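FOR IMMEDIATE RELEASE
2021-07-10

Hollik to Release "Stidetum," Its First Album With Bilal Hijazi Back on Vocals

Record goes on sale in February; 15-date tour opens with two nights at the Cilis Theater

Boström Records announced today that the rock band Hollik will release a new studio album, "Stidetum," in February. It is the first Hollik album to feature singer Bilal Hijazi since he left the group to work as a songwriter and producer for other artists.

A tour of 15 dates will follow the release. It opens with two nights at the Cilis Theater, where the band played its last full concert with Hijazi before his departure. Tickets for the Cilis shows go on sale this fall. The remaining cities will be announced after contracts with the venues are signed.

The release ends several months of talk among fans about whether Hijazi had rejoined the band for good or had only come in to sing on a few songs. He is a full member again. He sings lead on every track on "Stidetum" except one and shares writing credit on all of them. The exception is "Low Bridge," an instrumental that closes the first side of the vinyl edition.
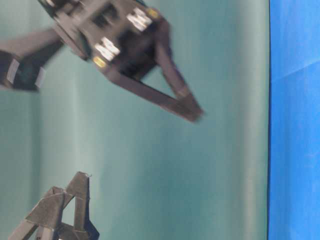 Bilal Hijazi said that he had not planned on coming back and that the first sessions were arranged only so the group could finish a song left over from its earlier days. By the end of that week they had the start of three more, he said, and it seemed foolish to hand them to somebody else to sing. He added that he would keep writing for other performers when the band's schedule allows.

The song the band set out to finish is called "Paper County." It was part of the live set for most of a summer but was never recorded in a form the members liked. The new version is slower than the one fans may know from audience tapes, and the last verse has been rewritten. It will be the first single from the album. Boström Records will send it to radio stations ahead of the album and will make it available on all major streaming services the same day.

"Stidetum" was recorded with the band playing together in one room. Vocals were redone later on a few songs where the drums had leaked too heavily into the singer's microphone. The rest of what listeners will hear is from the original takes, including a false start on "Kitchen Radio" that the group voted to keep. Horn parts on two tracks were added at the end of the sessions. Strings were tried on a third and left out of the final mix.

The title is a made-up word. It was written on a tape box during the early sessions as a placeholder for a song that had no lyrics yet. That song is now called "Everybody's Cousin," and the word stayed with the project as a whole.

Boström Records will release "Stidetum" on CD, on black vinyl, and as a download. The CD and the download carry the same songs in the same order. The vinyl edition comes as a single record in a gatefold sleeve, with lyrics printed on the inside. A numbered edition of 100 test pressings, each signed by all members of the band, will be sold through the label's mail-order store. Orders for the test pressings are limited to one per household and will be filled in the order in which they are received. The label will not hold copies back for later sale.

The track listing is as follows:

Paper County
Kitchen Radio
Two Doors Down From the Bank
Wait for the Light
Low Bridge
Everybody's Cousin
Salt on the Steps
My Brother Drives
Long Division
Home by Dark

The Cilis Theater shows will be the band's first public performances of the new material. Each night will be played in two parts with an intermission. The first part will be "Stidetum" from start to finish. The second will draw on the older records and will change from one night to the next. Members have been rehearsing songs from the debut album that have not been part of the live show in many years, and fans who plan to attend both nights can expect very little overlap in the second half.

There will be no opening act at the Cilis. Opening acts for the rest of the tour will be local bands, chosen city by city. Bands that want to be considered should send a link to two recordings of original songs to the label's booking desk. Please do not send CDs or tapes, as they cannot be returned. Bands must be able to travel to the venue at their own expense and must be free for a sound check on the afternoon of the show. All opening acts will be paid.

Doors at the Cilis will open one hour before the music starts. The main floor will be standing room, and the balcony will have reserved seats. Wheelchair spaces and companion seats are available on the main floor at the side nearest the box office, and can be booked by phone or in person at the same price as a standing ticket. The theater's coat check will be open on both nights. Large bags will not be allowed inside.

Ticket buyers may purchase up to three tickets per show. Members of the band's mailing list will receive a code by email the day before general sales begin. Anyone who joins the list before that email goes out will get the code, and there is no charge to join. The label asks fans to buy only from the theater's box office or its website. Tickets that are resold above face value may be canceled, and the theater will not be able to help people who bought them.
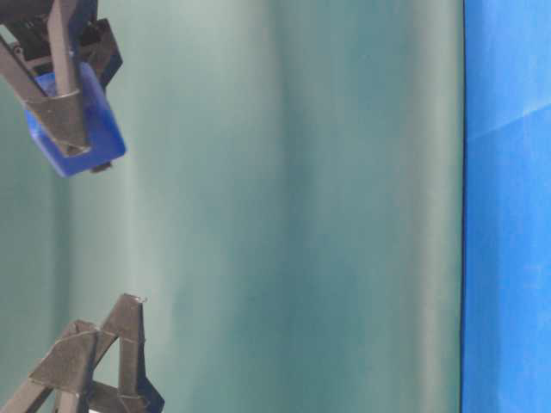 Will the second night at the Cilis be filmed or streamed?

Neither show will be streamed. A sound recording will be made from the mixing desk on both nights for the band's own archive, and there are no plans at this time to put it out.

Along with the new album, Boström Records will bring the first two Hollik albums back into print on vinyl. Both have been out of stock for a long time, and used copies have become hard to find in good shape. The new pressings were cut from the original master tapes. The covers have been restored from the first printings, with one correction: the spelling of a guest guitarist's name on the back of the second album, which was wrong on every earlier edition. No bonus tracks have been added. The reissues will be in stores on the same day as "Stidetum" and will also be sold at the merchandise table on tour.

A third early record, the live EP sold only at concerts, will not be reissued. The tapes were lent out for a radio program and were never located afterward. The label would be glad to hear from anyone who may know where they are.

The lineup on "Stidetum" is the same one that made the debut album. The musicians who toured with Hollik during Hijazi's absence have moved on to other work, and the band thanks them in the album's liner notes. Songs from the albums made in that period will stay in the live show, with Hijazi singing lead. Some have been moved to a different key to suit his voice.

Hijazi's own solo recordings are not affected by this announcement. They remain available through Boström Records, and a collection of demos he made for other singers is still planned, though it has been moved back so that it does not compete with the band's release. A new date for that collection has not been set.

Advance copies of "Stidetum" will be sent to reviewers in the weeks before release. Writers who would like to receive one should contact the press office with their name, the name of their publication, and whether they prefer a CD or a download. Vinyl copies will not be available for review. Reviews may be published at any time after the single goes to radio. Interview requests should give a deadline and say whether the interview is for print, radio, or online use. Hijazi will be available for a limited number of phone interviews, and other band members can be reached by email.

Photo passes for the Cilis shows will be good for the first three songs of the first part. Flash is not permitted. Requests for passes should go to the theater and not to the label.

About Boström Records

Boström Records is an independent label that releases rock, folk, and country music. It has released every Hollik album to date. The label runs its own mail-order store and ships within the United States and Canada.

Media contact: Press Office, Boström Records
Booking contact: Booking Desk, Boström Records

###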